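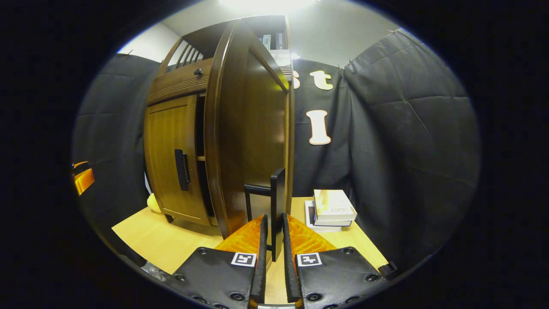
Visit report: Mekitz open afternoon, June

Mekitz opened its manipulation workshop to outside visitors for one afternoon in June. I attended for the Steda newsletter with Tomás Duggan, who covers hardware for us. We arrived at 1 p.m. and left shortly after 5.

The program had two parts: a talk on how demonstrations are recorded, and a walk through the stations where the recording is done. Bernadette Moynihan, who runs the collection work, gave the talk. Her group records people doing household tasks with hand-held grippers and trains arm policies on the result. The operator holds the tool directly, so no arm is needed at the station. A wide-angle camera on the tool looks out over the fingers, and square markers on the fingers let the software recover how far the jaws are open.

Furniture was the main topic. The current set covers doors, drawers and lids, with cabinets placed on tabletops so that an operator can reach them standing up. Moynihan said doors take the most effort. The handle follows an arc, the grip angle has to change along it, and a rigid grip loads the hinge. Bar pulls are easier to grasp than small knobs, but operators tend to pinch them too hard, and the trained policy then does the same. New operators are told to let the fingers rotate slightly on the bar as the door comes round.

The door set held 772 accepted recordings on the day of our visit. The target is 400 per furniture type, and only hinged doors have passed it. Drawers are behind. A recording is rejected if tracking drops out for more than 11 consecutive images, and this happens mostly when the tool is turned toward a plain surface. Curtains with folds and cutout letters give the tracker something to hold on to. Duggan asked whether the policy might learn the backdrop along with the task. Moynihan said it can, and that backdrops and loose objects are changed between sessions for that reason.

Visitors could try a tool for a few minutes each. The trigger is stiffer than I expected and my wrist was tired after some five openings. The Sudance wrist brace offered to regular operators was not available to us.

The finger pads are made in-house. Bunnag supplies the screws and the trigger springs. Pad wear was not discussed in the talk; I asked later and was told pads are swapped when the surface goes smooth, with no fixed interval.

Slides will be sent to registered visitors. Duggan has the parts list and is checking prices for the next issue.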